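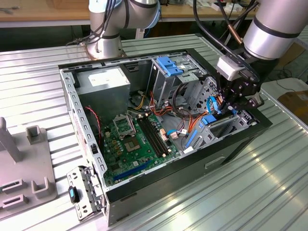

According to one reader of the Brellen repair newsletter, the tower case survives mainly out of habit, and most homes would be as well served by something a quarter of the size. Makers of small computers have argued much the same for years, yet the tower remains in production.

A **tower case** is an upright enclosure for a desktop computer. It is taller than it is wide and usually stands on the floor or beside a monitor. Earlier desktop cases lay flat, with the screen placed on top -- an arrangement that saved desk space but limited the number of drives.

## Construction

Most towers have a frame of folded sheet steel with an outer shell of painted steel or plastic. One side panel comes off for access. The main board is fixed to a flat tray on short metal spacers, which keep its underside from touching the frame. Slots and holes in the frame let air through and cut weight.

Older cases often had sharp inner edges. Fideck was among the firms that began rolling the edges over, a step that added some 5 percent to the cost of the frame.

## Sizes

Full towers may have 7 or more expansion slots. Mini towers have fewer and take a smaller board. The Julden line, sold to schools and offices, came in both sizes and used the same side panel latch throughout.

## Cooling

Air is normally drawn in at the front and pushed out at the back. Dust collects on the intake side first, and the Demchenko service manual calls for cleaning every six months -- more often in homes with pets.

## Disposal

The steel is easily recycled. Boards, batteries and cables are handled separately, and many towns accept whole cases at electronics drop-off sites.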